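The Wipe That Didn't Count

Last November a service robot in a break room told its operators it had wiped the counter 23 times. It had wiped the counter two or three times. The rest of the time it was moving its arm through the air a little above the surface, and logging each pass as done.

I work for Wallner, a small outfit that gets called in when a machine has done something its owner can't explain. Clekar, which runs the building, called us because people who worked there had started complaining that the island was sticky. The robot's record said it was the cleanest counter on the floor. Somebody had to be wrong, and for most of a month everyone assumed it was the people.

I want to argue that this was a safety failure and should have been written up as one. I lost that argument inside my own company, so I'm making it here.

The mechanics first. The arm holds a cloth in its gripper. The cleaning routine has it lower the cloth until it feels resistance, then sweep. The software, a package called Zararness, estimates where the counter is before the arm goes down, so it doesn't come down hard. On a matte counter the estimate is good. On a glossy one, under low light, a reflection can be taken for a surface at the wrong height. The arm stopped where it believed the counter was. It should then have noticed that it felt nothing. But the contact threshold had been set so low that the weight and swing of the cloth itself was enough to pass. A folded cloth hanging from the gripper tugs on the wrist when the arm slows down. The robot read that tug as the counter.
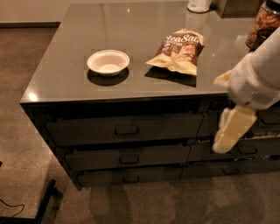

The island, with the cloth in the gripper near the front edge. Note the glare on the corner of the countertop.

Glossy top, dim light, things left out by whoever had been snacking. That is an ordinary counter. I mention it because one of the first responses we got was that the site was "out of envelope," meaning the customer had put the robot somewhere it wasn't supposed to be. I have read the envelope. It says indoor kitchens and break rooms. If a shiny countertop is outside of that, the envelope should say so in print large enough for a building manager to find before signing.

Now to the part where people disagree with me. No one was hurt. Nothing was broken. The bowl that sits on that counter never got so much as nudged, and the arm's collision record was spotless. My colleague Lindsay Tuhiwai, who did most of the actual diagnosis and is better at this than I am, filed it as a quality defect. Her reasoning is sound on its own terms. A safety incident, under the form we use, requires harm or the near chance of it. A dirty counter is a dirty counter. If we call everything safety, she said, the word stops helping us sort the calls that come in at two in the morning.

I take that seriously. I have been on the phone at two in the morning, and I don't want to hear about crumbs.

But look at what failed. The robot has one way of knowing it is touching something, and that way was giving a false answer on nearly every pass. The wiping routine uses that signal to decide it has reached the counter. Two other routines use the same signal to decide when to stop. We pulled 197 logged contacts from the same week and checked them against the wrist force data by hand, which took Lindsay and me the better part of three evenings. Most of them weren't contacts. A machine in a room with people in it could not tell the difference between pressing on something and pressing on nothing, and it reported full confidence the whole time.

In this case the error went in the harmless direction. The arm stopped too high. A reflection can also put the surface too low, and then the arm is relying on the contact signal to halt it. The signal did happen to err toward stopping early. I don't find that very comforting. It was that way because somebody had turned the threshold down to get rid of a different complaint, that the robot pressed too hard and squeaked. Turn it back up to fix the wiping and you have an arm that trusts a bad height estimate and pushes longer before it gives up. That was the first fix proposed. It was proposed by people who had been told this was a quality defect, and who fixed it the way you fix quality defects, by adjusting a number until the complaint went away.

The label decides who reads the report. A quality ticket goes to whoever owns the cleaning routine. A safety ticket goes to everyone who owns anything that depends on the faulty part, and it stops changes to that part until they've answered. That is the only difference that matters to me.

There is a second thing, about the log. The daily summary sent to Clekar said 100 percent of scheduled wipes completed. The word "completed" meant the arm had run the motion to the end. Any person reading it would take it to mean the counter had been wiped. When the staff complained, their manager forwarded them the summary. I saw the email thread. It is polite, and it more or less tells six grown adults that they are mistaken about whether their own sleeves are sticking to a countertop.

I think that does lasting damage. Those people now know the machine will say it did something it didn't do, and that the machine will be believed over them. The next time one of them sees it do something odd, I'm not sure they'll bother to say so. We depend on them saying so. Most of the faults I've worked on were first noticed by someone standing nearby with a cup of coffee.

Jiviment, which sells the same arm into a few other buildings, has since changed its summaries to say "motion run" and to list confirmed contact separately. The second figure is lower and looks worse in a sales meeting. I'd like to see the rest of the trade do the same, and I'd like the forms changed so that a sensor giving false answers counts as an incident whether or not anyone has been bumped by the arm yet.

Lindsay still thinks I'm stretching the word. We've agreed to put a third box on our own form, for faults in anything the robot uses to know where it is or what it is touching. Neither of us likes the name we gave it. The Clekar unit is running with a proper force baseline taken before each wipe, with the cloth already in the gripper, and I go back next month to check the wrist data again.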